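Foam or springs for a guest room? Mattress questions
Prellville Home Forum > Bedroom and Linen

solene_h
Posted Sep 30, 2023
Hello all. I am preparing a small guest room and I must choose between two mattresses. The first is the Ernberg with springs, for 525 dollars. The second is a foam one from Jidatano, for 195 dollars. My guests come maybe four times in a year, and my parents are the most frequent. My father has a bad back. Is the big difference in price justified for so little use? I thank you in advance.
Solène Hamel

pinehouse16
Buy the cheap one and put a good topper on it. For four visits a year I would not spend 525 on anything. My foam mattress is now six years old and my sister still sleeps well on it.

oldquilter
I don't agree with pinehouse. A topper on weak foam is still weak foam, and a person with a bad back will feel it in the first night. Ask the store if your father can lie down on both. At Stamatopoulos they let me stay on the bed for 16 minutes and no one hurried me.

solene_h
Thank you both. My father lives far away, so he can not try it before October. I have also a question about the cover. I like the quilted kind very much, but does the dust not stay in the stitching?
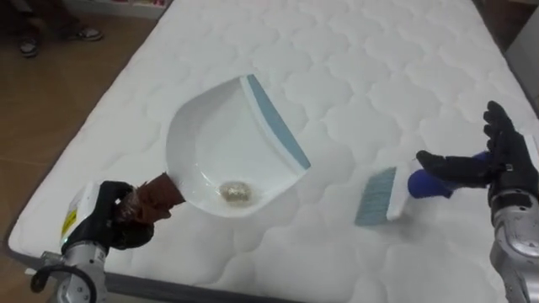
White quilted top with a grey border band.

oldquilter
It stays a little, yes. I go over mine with the vacuum and the soft brush, following the lines of the stitching. Look also if the cover has a zipper — mine does not, and I regret it.

pinehouse16
Or use a washable protector and forget the stitching. You will never see it under the sheet anyway.

oldquilter
Some protectors make noise when you turn around and they are warm in summer. I took mine off after one week.

pinehouse16
Then you had a plastic one. Cotton ones make no noise.

solene_h
I did not know there was plastic inside some of them, I will read the label. For now I think I will take the springs, if the store accepts returns. Does someone know if Ernberg takes back a mattress after it was slept on?

marlow_k
Mine did, but I had to keep the original bag. Don't cut it open with a knife like I did the first time.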